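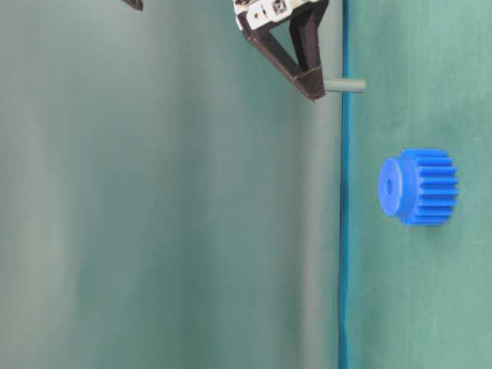 The blue spur gear, hub side facing left.

I've had more messages about measuring up a broken plastic gear than about anything else on this site, so I'm finally writing the whole thing down. It's the job I do whenever a little spur gear gives up in something I'd like to keep using, and it takes me an evening if I don't get distracted.

The one that got me started was in an old Tapsell bread maker. The motor hummed away, the paddle sat there doing nothing, and when I opened it up there was a gear with half its teeth chewed flat. Tapsell stopped selling the part years ago (I did ring them!), so I had to work out the size myself and find a match.

What you need

Digital calipers, cheap ones are fine
A pencil and a notebook
A soft toothbrush and some washing-up liquid
A cloth to work on, so small bits don't roll off on to the floor

Clean it first

Old grease packs itself down between the teeth and it'll throw your numbers out. Warm soapy water and the toothbrush, then leave it on the cloth until it's properly dry. Don't be tempted by the oven. Lech Domański wrote to me after trying that and he now owns a very small blue pancake.

Count the teeth

Put a dot of pencil on one tooth, start from the next one round, and keep going until you get back to the dot. Then do it again. I get a different answer the first time more often than I'd like to admit. If some teeth have snapped off completely, count the stumps, and if even the stumps have gone, count the good part and work out the rest from the spacing.

Measure across the outside

Close the calipers gently over the tips of the teeth. Plastic squashes, so just touch it. With an even number of teeth you'll have a tip directly opposite a tip and it's easy. With an odd number there's a gap on the far side and you'll read slightly small, so turn the gear a little at a time and take the biggest reading you can find.

Work out the module

This is the number the sellers want. Add two to the number of teeth, then divide the outside diameter in millimetres by that. My bread maker gear had 12 teeth and measured 14 mm across, so 14 divided by 14, which makes it module 1. Lovely. Yours probably won't come out so neatly, but if you get something like 0.98 it's almost certainly a 1 with a bit of wear.

Now the hub

People forget this bit and then can't fit the thing. The hub is the short round collar that sticks out on one side, with the hole for the shaft in the middle of it. Write down how wide it is, how far it stands out from the teeth, and the size of the bore. Measure the shaft as well while you've got the machine open. Check which way the hub faced too, as I once put one in backwards and had to take out every screw again.

Ordering

I buy from Kestgate, who do small gears singly. Polline are cheaper but you have to take a bag of 200, and I am not that committed to bread. Maxine Kingi says she drills out the bore when she can't get the right one, going up in tiny steps by hand. I've tried it and it does work, though go slowly or the hole wanders off centre.

When the new gear arrives, hold it against the old one before you put anything back together. The teeth should drop into each other all the way down with no rocking. A small dab of plastic-safe grease, turn it over by hand a few times, then put the cover back on.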